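Home | Topics | Ask | Log in

Which wall color for a small rented room in Sendville?

My room gets little light and I must choose paint before May. White feels cold to me.

quansah_reader

I painted mine in two evenings. Test first — a small patch lies to you at night.
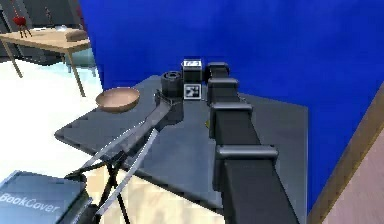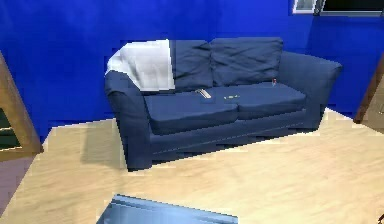 Strong color is less risky than people think, if you keep the floor light. My own room is 11 square meters and I used one deep wall only. A blue wall can take a navy loveseat in front of it, and a pale throw over one corner stops the two from melting together. Ask the landlord in writing.

vernunen7

Just use cream.

mirelo

Casmont has sample pots. I bought too many — keep the receipt.

Comments

tapio_k: Cream is boring but safe.
oldbrush: Which finish? Matte shows every finger.
quansah_reader: I used satin.

Contact | © Sendville Home Help | Back to top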